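Where Does Bottled Water Come From, and Why Is the Bottle Shaped That Way?

Water comes out of the tap in most homes, but people also buy it in bottles. They take it to ball games, on long car rides and to picnics. After a big storm, when the pipes may not be safe, bottled water can be the only clean water in town. This page tells you where the water comes from, what the bottle is made of and how it gets from the factory to the store.

What is in the bottle?

The main thing in the bottle is water. There is usually a tiny amount of something else too. Rain soaks into the ground and moves slowly past rocks and sand. On the way it picks up very small bits of the rock, called minerals. Calcium is one mineral, and your bones need it. Minerals are also the reason one water can taste a little different from another.

Spring water comes up out of the ground by itself. Well water is pumped up from below. Purified water may start out as plain tap water. It is cleaned at the factory until almost all the minerals are gone. The label has to tell you which kind you are buying.

How is the bottle made?

Most water bottles are made of a plastic called PET. The factory does not start with a full-size bottle. It starts with a small, thick tube called a preform. A preform looks like a test tube with screw threads at the top. The threads are already the right size and do not change.

First the preform is heated until it is soft. Then it goes into a mold, which is a hollow metal shape. A rod stretches the soft plastic down, and air is blown in. The plastic swells like a balloon until it touches the sides of the mold. It cools very fast and keeps that shape.

Imagine a small bottling plant in the town of Uvness. It belongs to a company named Villca. Its blowing machine has 16 molds on a big wheel, and every mold makes a bottle each time the wheel goes around. Next, the bottles are rinsed, filled and capped. The filling room is kept very clean, and workers there wear hair nets and gloves.

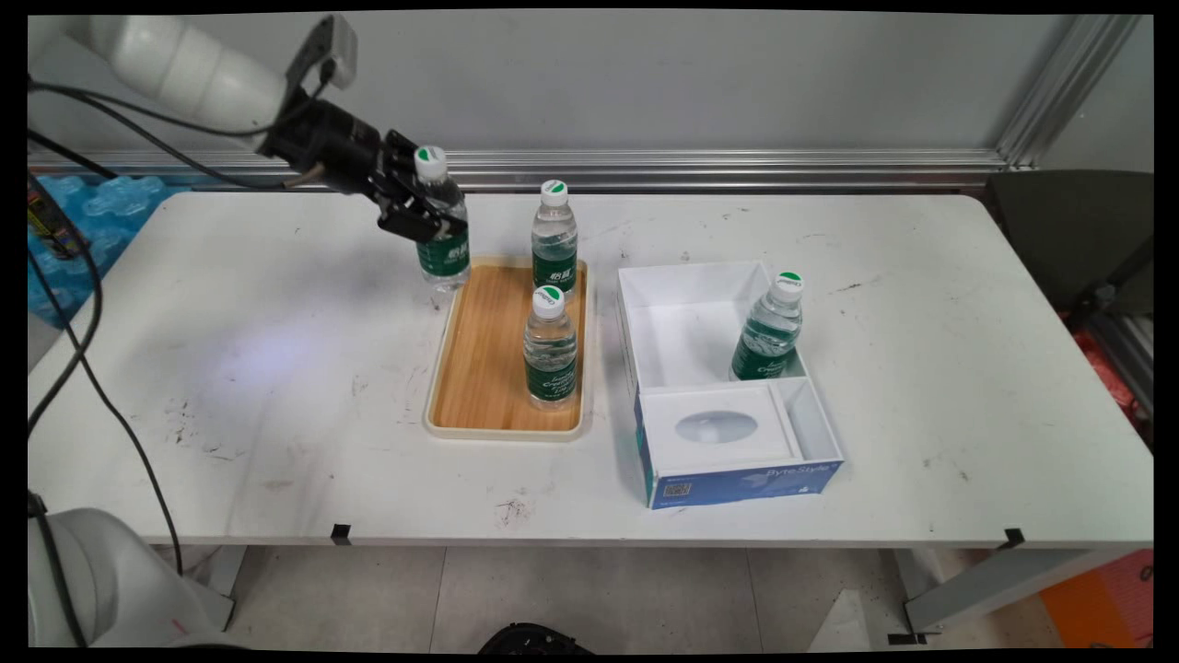
A bottle has several parts, and each part has a job. The body holds the water. PET can be made clear, so you can look through it and see whether the water is clean. The neck is narrower than the body, so the water comes out in a stream you can drink from. The cap screws down on the neck and keeps dirt out. Caps come in many colors, and a company may put its own mark on top. These bottles have white caps with a green dot, and the green goes with the dark green labels. Shoppers learn to look for colors like that, even from far down the aisle. The label is also the place for facts such as the name of the water and how much is inside.

Why does the cap click?

When you open a new bottle, you often hear a snap. Under the cap there is a thin plastic ring. It is joined to the cap by little plastic bridges. The bridges break when you twist, and the ring may stay behind on the neck. If the bridges are already broken on a bottle you have just bought, do not drink from it. Show it to a grown-up.

How are bottles packed?

Water is heavy. A quart weighs a little more than two pounds. One bottle is easy to carry, but a truckload is not, so bottles are packed in groups. Many are wrapped together in stretchy plastic film. Others go in cardboard boxes.

A box with compartments has walls inside it that make separate spaces. The walls stop things from sliding and bumping into each other. If a box is low, the tops of the bottles stick up over the sides and are easy to grab. If a box is tall, it can be closed and stacked.

At the Villca plant, the packs are set on flat wooden platforms called pallets. One pallet there holds 90 packs. A forklift slides its two metal forks under the pallet and lifts the whole load onto a truck.

How do you carry bottles at home?

A tray is a good way to move a few bottles from the kitchen to the table. Pick one with a rim, because the rim catches a bottle that slides. Put the bottles near the middle and hold the tray with both hands. Set down one side of the tray, then the other. Take the bottles off one at a time. A full bottle is harder to tip over than an empty one because its weight helps hold it down.

What happens to the empty bottle?

PET can be used again. Empty the bottle and put it in the recycling bin. Some towns want the cap left on and some want it off, so check the rules where you live.

At the recycling plant, the bottles are sorted, washed and chopped into flakes. The flakes can be melted and made into new bottles, carpet or the stuffing in a jacket.

You can also use less plastic by filling a metal or hard plastic bottle from the tap. Wash it with soap every day and let it dry with the lid off.

Words to know

Mineral: a natural material found in rocks and soil.
Mold: a hollow shape used to form something soft.
Pallet: a flat platform for stacking goods.
Preform: the small plastic tube that becomes a bottle.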